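3.2 The Flunder entries and the missing years

Readers who have spent any time with old parish books will know how easily a surname wanders, and the Flunder family of Clakville wandered more than most. The first register we were able to use opens in 1732, and there the name is written Flunder, Flonder and once, in a very tired hand, Flander. Wenche Haugen read all 684 entries for the parish and was kind enough to read the harder ones again with Sigrun Sæther, whose patience with faded ink we can't praise enough. They agreed on the spelling in all but 51 of them, and we have left those out of the counts that follow.

By 1898 the family had mostly settled on Strand, a farm name taken up by the younger branch when it moved down to the shore, though a few cousins at Jiswood held on to the old form. We would dearly love to say which generation made the change, but the books for the middle years are lost, and the two groups of entries stand well apart with nothing between them. We have therefore treated the early and late groups separately, and we come back to the Jiswood cousins in Section 4.

Figure 1. Two fingers with an open gap between them.

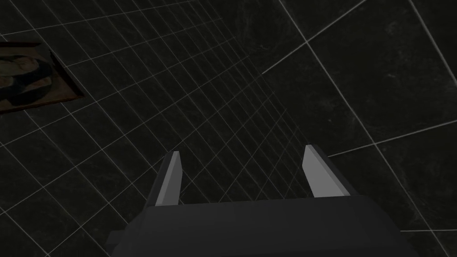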